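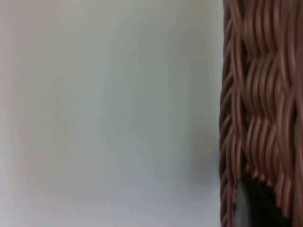
The paper mill at Skadatano opens its doors to visitors once in the year, and this May I finally went. I had wanted to see it since I bought one of their notebooks as a gift and then kept it for myself. The first thing our guide, Jovita Jaramillo, spoke about was white. She said that most visitors believe white is the easy color, and that at the mill it is the one which gives the most work. I understood her better when I looked at a plain pale surface with a basket beside it: near the top it was a little warm, almost beige, lower down it was more gray, and the few tiny dark specks on it took all my attention although they were no bigger than dust. If the same specks are in a sheet of writing paper, the customer sees them before he sees the paper. Jovita told us that for this reason the sorting room gets more hours than any other room in the building.

We were a mixed group. There was a family with two boys, a couple who restore books, a teacher of drawing, and me with my friend Maritza Cuervo, who came mainly for the drive. The way from the station is not difficult, but the last part goes uphill along the stream, and the bus does not go there. I recommend shoes with a good sole. The ground near the wheel house was muddy, and inside the vat room the floor is wet all day.

The mill was built for grain. It changed to paper when the grandfather of the present owner came back from working abroad and brought with him two moulds and, according to the family, no money at all. The owner now is Gunārs Uibo, a tall and quiet man who was fixing a pump when we arrived and shook our hands with his wrist, because his fingers were full of grease. He joined us later at the vats, and he is a much better speaker than he first seems.

The visit follows the order of the work. It begins upstairs with the rags. They use cotton and linen, mostly cuttings from a shirt maker called Escobar, and these come already clean but in all sizes. Women and men from the village used to cut them by hand on a blade fixed to a bench. The bench is still there and we were allowed to touch everything except the blade. Now a cutter does this job, and it is very loud. The boys were happy and the rest of us covered our ears.

After this the pieces go to the beater, a long oval bath with a heavy roller, where they go round and round in water until they are not cloth anymore. I had imagined something like soup. It is closer to very thin porridge, and it smells of clean laundry. Gunārs put his arm in it up to the elbow and held out a handful for us, and he explained how he knows when it is ready. He takes a little of it in a glass jar with water, shakes it and holds it to the window. If he can see small knots, it goes back. For a linen paper this can take the whole day. The teacher asked if there is an instrument for measuring it. There is one, and he showed it to us, but it was on a high shelf.

The vat room was for me the best part. Socorro Marulanda has made sheets there for many years and she works with a rhythm that looks slow until you try it. She puts the mould into the vat, lifts it flat, gives it one shake forward and one to the side, and the water runs out. Then the sheet goes on the felt, and she is already turning back. On a good day she and her partner make 900 sheets of the small size. Visitors may each make one. Mine had a thick corner and a thin corner, and where I had hesitated there was a wave in the middle. Socorro looked at it with much politeness and said it would be good for a short letter. Maritza's was better, and she reminded me of it several times on the way home.

I asked Socorro about drops. When water falls from the hand on a fresh sheet it leaves a thin round place, and this is called a tear. You can see it only against the light. In old books these are quite common, said one of the restorers, and he likes to find them.

Pressing and drying were explained faster, since the group behind us was already waiting on the stairs. The loft has wooden shutters on both sides, and somebody must open and close them according to the weather. If the air is too dry, the sheets curl at the edges. They hang for some days, and then they are sized with gelatin and hung again. I would have liked to stay longer up there. It was cool, and through the shutters you hear only the stream.

The sorting room comes last. Each sheet is looked at from both sides and then against the light. The good ones go to one pile, the ones with small faults to a second pile, and the others return to the beater. The second pile is sold in the shop by weight under the name Jinditz, and I advise everybody to go there first, before the other visitors find it. I bought 400 grams of mixed sheets and I have looked for their faults with a lamp. In most of them I cannot find any. The first quality has the name Pledier, and it is expensive, but after seeing the work I did not think it was too much.

Some practical points for those who want to go next year. The tour takes two hours and it is given in two languages, one group after the other, so ask at the gate which one is starting. The stairs to the loft are steep and there is no elevator. Children are welcome, but those under six may not go into the room with the cutter. You can pay with a card in the shop but not in the small kitchen, where they had bean soup, bread and a very good plum cake. We took the last two pieces.

Photographs are permitted everywhere, only without flash at the vats. Hafiz Rondonuwu, who keeps the shop, also takes orders for paper with a watermark. You bring a simple drawing, and he tells you if the wire can be bent in this way. I asked about my initials. He said that the R is no problem and that he would have to think about the other one, and he wrote down my address.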